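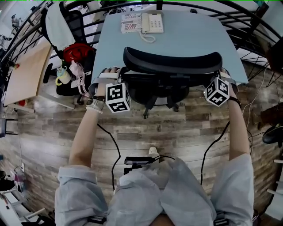
Ticket 470 – Right hand pose drops out during chair task
Project: Drelow
Opened by: Cauã Portela
Status: Open, waiting on second session

Problem
On the "push chair in to table" demos, the right hand track freezes for up to 2 seconds and then jumps. Left hand is fine. Of 279 demos recorded by Sunday, 127 were rejected by the replay check, nearly all at the point where the hands close on the back rail.

Tried so far
Recalibrated the head camera. No change.
Swapped the left and right cubes and updated the marker IDs. The dropout stayed on the right, so I don't think it's the print.
Tightened the hand straps. Slightly better – the cube no longer rocks when the wrist turns.
Replaced the right cable. No change.

Reply from Moura, 4:10 pm
Check the wrist angle at grasp. If the cube tips away from the camera you only get one face, and the solver can flip. Kallside had this on drawer pulls.

Update
Replayed ten bad demos. One face visible in eight of them. Will remount the right cube tilted toward the head and record another batch before retraining. Please keep the rejected demos on the server.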